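December, print room notebook, 7:40 in the morning

Plate 17 again. I pulled the first proof last night after everyone had gone home and left it under the blotters, and this morning it's better than I remembered but still not right. The sky is fine. The row of shop fronts on the left is mush, because I left the plate in the bath too long while I was hunting for the stop-out varnish (it was on the windowsill, where I'd put it). So the second state is going to be a rescue job with the burnisher, and I'm a slow burnisher!

For whoever picks this up after me: it's the Drornwood market square, copper, hard ground, then one go of aquatint for the shadows under the arcade. The rosin was the old jar. I dusted it by hand and it shows, there's a coarse patch by the fountain that looks like somebody sneezed on it. I kind of like it there. I don't like it on the church wall.

Paper was the Haugland cream, soaked overnight and blotted. I tried one sheet of the Skudley too and it came away from the blankets with a crease right through the steps. Might be my fault, I think the bottom felt is getting stiff again and needs a wash.
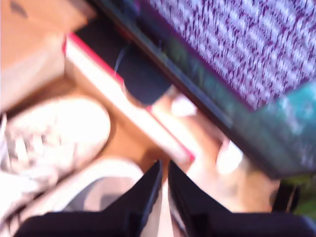

Roald Berge says I'm wiping far too clean and that the square would sit better with a bit of tone left over the cobbles. He also thinks the lamppost should go. I've tried the tone idea on the second pull and okay, fine, he's right about that part - the cobbles hold together now and the plate mark looks less stark. The lamppost stays for the moment. If I take it out there's a hole between the two awnings and I'd have to invent something to put there, and I know me, it'd be a dog.

Inventory numbers while I'm at it. The old Tramano bequest impression of the same square is 549 in the drawer list, and the reworked one is 1243, in the other cabinet, filed under the wrong title. I had them side by side at lunch. In the later one the printmaker scraped out a whole cart and you can still see the ghost of a wheel if you tip the sheet toward the window. Very comforting to look at when your own plate is full of mistakes.

Pressure: I went up a quarter turn on both sides from last week's setting and the embossing is crisp. Don't go further, the corners were starting to bite into the top blanket. I've filed the bevels a little more, especially the bottom left one, and wiped the filings off before they got into the ink slab (this time).
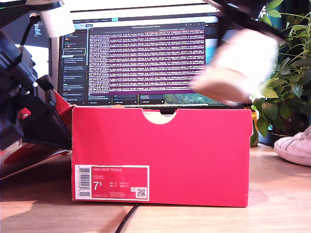
Can the coarse patch on the church wall be fixed without regrounding the plate? Scrape it lightly, burnish it with a drop of oil, and pull a proof after every pass, stopping while it still looks slightly too dark.

So that's the afternoon. I've mixed more of the warm black, with a touch of burnt umber, and it's under plastic on the slab. Please don't scrape it up, I want the same batch for all the second state proofs. Almost 22 sheets of the cream left, enough if I don't get silly with it. Still need to order whiting and tarlatan.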